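Parell Bout Records: README

Data card for the regional professional boxing results file, release 2

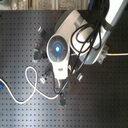

What does one row in the file stand for?

One row stands for one boxer in one bout. A contest between two boxers gives two rows that share a bout_id, one with corner set to "red" and one with corner set to "blue". Cancelled bouts have no rows.

Contents

bouts.csv: results, one row per boxer per bout
cards.csv: one row per event, with venue, promoter and sanctioning body
titles.csv: belts at stake, joined on bout_id
changes.txt: corrections made after release 1

All files are UTF-8, comma separated, with a header line. Text fields that contain a comma are in double quotes. Empty fields mean "not known". A zero is always a true zero.

Coverage

The release covers 94 cards and 400 bouts. Amateur contests, exhibitions and white-collar events are left out, even where they shared a card with professional bouts. Cards staged at Zellstead and Szabo are complete. Cards staged at Flenel are complete from September 2011; before that the commission kept paper slips only, and some undercards are missing. Rows taken from the slips have source set to "slip".

Fields in bouts.csv

bout_id: integer, stable between releases
card_id: integer, joins to cards.csv
boxer_id: integer, stable between releases
corner: red or blue
weight_kg: weight at the official weigh-in, one decimal place
weight_class: as named on the contract, in lower case
rounds_sched: rounds scheduled
rounds_done: round in which the bout ended
result: W, L, D or NC
method: see below
score_a, score_b, score_c: this boxer's total from each judge
source: commission, promoter or slip

Weights recorded in pounds were converted at 0.45359237 and then rounded. The original figure is not kept. Do not work out the weight class from weight_kg: catchweight bouts are common on the smaller cards, and a boxer who missed weight is still listed under the contracted class.

Method codes

KO: counted out
TKO: stopped by the referee, the doctor or the corner
RTD: retired on the stool between rounds
UD, MD, SD: unanimous, majority or split decision
TD: technical decision after an accidental foul
PTS: points decision by a single scorer
DQ: disqualification

Some commissions do not use RTD and record these endings as TKO. Where the bout sheet shows that the boxer did not come out for the next round, the code has been changed to RTD and rounds_done is the last full round. This differs from release 1, which used the round that was due to start.

For PTS bouts only score_a is filled. For draws, each boxer's row has result D, and method holds the decision type.

Title bouts

A bout may have more than one belt attached, so titles.csv can hold several rows for one bout_id. The field status takes the values full, interim, silver, regional and vacant_full. A belt that only one of the two boxers could win, usually after a missed weight, has eligible set to that boxer's boxer_id.

Known problems

1. Two boxers at Szabo fought under the same ring name in the same season. They have been split by date of birth, but the split is uncertain for bout_id 217.
2. Results changed on appeal are shown in their final form. The first result is in changes.txt.
3. Ring names with accents were entered unevenly in the promoter sheets. Join on boxer_id, never on name.
4. The stance field from release 1 has been dropped. It was blank in most rows.

Upkeep

Data entry and checking: Sunita Lindqvist. Bout sheets and commission contact: Wendell Nakamura. Send corrections with the bout_id, the field name and a scan of the bout sheet. Corrections without a source are logged but not applied.

Last updated February 18, 2019.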